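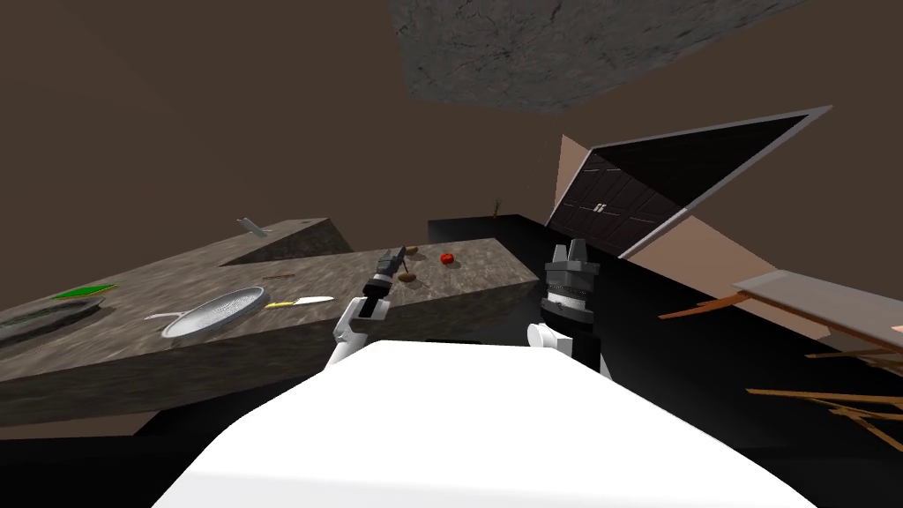
Visit to the Fikari kitchen simulation room, Amham

I spent most of a morning in July at Fikari, the catering company in Amham that runs the kitchens for several staff canteens in the area. They have been trying out robot work in simulation before deciding what to put in their real kitchens. I had asked to see it because our own canteen group at Orkum is facing the same decision.

Viorica Cozma met me at the side entrance at 9 a.m. and took me straight up to the planning room, which used to be the dry store. It has two desks, a large monitor and a shelf of old menu binders. The test kitchen exists only on the computer. It has a stone counter with a sink, a frying pan, a knife and a few pieces of food, and a white two-armed robot that works at the counter. A wooden table stands at the far side, near a door.

The people who drive the robot in the simulation are kitchen staff. Fikari has 80 people across its sites, and 3 of them now spend part of the week upstairs. Ngozi Oyewole was on when I came. She worked 15 years on prep and still does the early shift downstairs twice a week. She told me the first weeks were tiring in a way she had not expected, mostly for the eyes, and that she missed talking to people while she worked. She now takes her breaks with the prep team again, which was her own request.

The tasks are short and dull on purpose: bring the gripper to an item, close it, move the item, let go. After each run Ngozi writes a line in a log on paper. Tamara Vlad types up the log in the afternoon and sorts the failed runs by cause. I read a few pages. "Came in too low" was there often, and so was "reached past it."

She also switches to a close view from the gripper when she wants to check the approach. I found this harder to read than the wide view, as you lose the rest of the room.

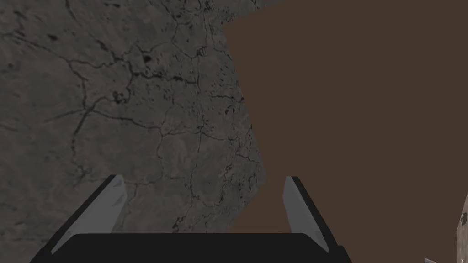
Close view at the gripper, jaws open, with cracked gray stone to the left.

I asked what has changed downstairs so far. Very little on the floor itself, as no robot has been installed. The changes are in how the work is written down. Before the project, the prep stations were laid out however the person on shift liked them. The simulation needed a fixed starting layout, so Oana Tudose, who manages the main kitchen, went through the stations with the staff and agreed on one. Some of the cooks like it. Others think it suits right-handed people and have said so - there is a note about it pinned next to the rota, with replies in different handwriting.

Pay was the other subject. Hours upstairs are paid at the prep rate, and the staff want a separate grade for them. Viorica said this is being discussed and would not say more. Nobody's hours have been cut so far, but there is no written promise covering the period after an installation. I would want that settled first at Orkum.

Branislav Kubíček, who looks after the software, joined us for the last half hour. He was clear that a good result on the screen does not mean a good result in a kitchen with wet floors and people walking through. The plan is to try one station at the Pop Street site, on washed vegetables only, with a member of staff present the whole time.

We finished with lunch in the canteen. The soup was good. Viorica is sending me the blank log sheet and the station layout, and I will pass both on to our kitchen leads when they arrive.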